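Small Things in Trays: Notes for Week 4, Introduction to Museum Collections
Tanvir Hettiarachchi, Lomosville Evening Program
Updated 4/30/23
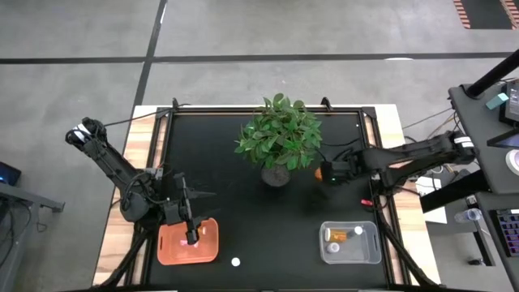 Last week we got as far as the accession number, and I promised we'd get to the fun part, so let's go! Cataloging is where an object starts talking. Take a coat button from the Plosside drawer. Before anyone writes "button" on a card, we want its width, its weight, how many holes it has, and any wear on the back (turn it over, always turn it over!).

Key terms for tonight
Accession: the formal act of taking an object into the collection.
Provenance: who owned it, and where it has been.
Condition note: what state it's in on the day you look at it, with your initials.

The Veres card system is my favorite old one. It allowed 90 letters for a description, so the catalogers got wonderfully good at short sentences. Compare card 49 with the long entry in your packet and mark what was lost. I love this exercise, and people always find something I missed.

Reading: the Grikau chapter, up to the section on textiles. Bring one small object from home and a draft entry for it. Pencil only in the study room, please.

Comments (3)

marlene_k: Is the draft entry supposed to include provenance if I bought the thing at a yard sale?

T. Hettiarachchi: Yes! Write down the yard sale, the town and the year. That's provenance.

dov: Card 49 never says what the lid is made of. Drove me nuts.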